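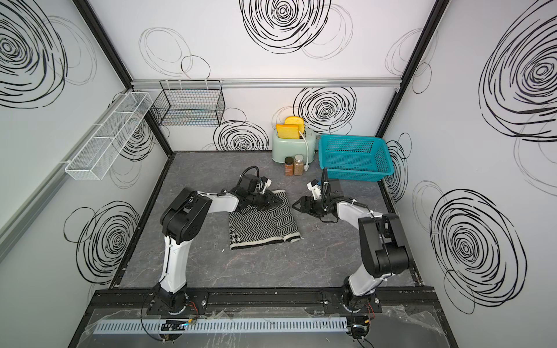 About Us

Print this page | E-mail this page

Vusent sells things for the part of the kitchen where breakfast happens. Knitted cloths, mostly. Also spice jars, toasters and the toy versions of toasters, for customers whose opinions on toast are still forming.

We started in Prosstead with 25 cloths and a folding table, at a November market where it rained sideways. We sold four. One came back the next week with a note asking whether the zigzags were supposed to do that. They were.

The chevron is still our best seller. It comes in black and white, because we tried oatmeal and couldn't find it on the counter. People write to ask how to keep it flat. We have no advice. Ours spends its days in a heap next to the pepper, and we have made our peace with heaps.

The spice jars come in two heights, short and tall, from Avcı, who also supply the lids and, now and then, the wrong lids. We check all 200 in a delivery by hand before they go on the shelf. Labels are included. Handwriting is up to you.

Our mint-green toasters sell faster than every other color put together, a fact that still annoys whoever ordered the brown ones. There are brown ones left. Please ask.

Orders are packed at the Ulteo building, second floor, weekdays until four. The bell doesn't work – knock.

Print this page | E-mail this page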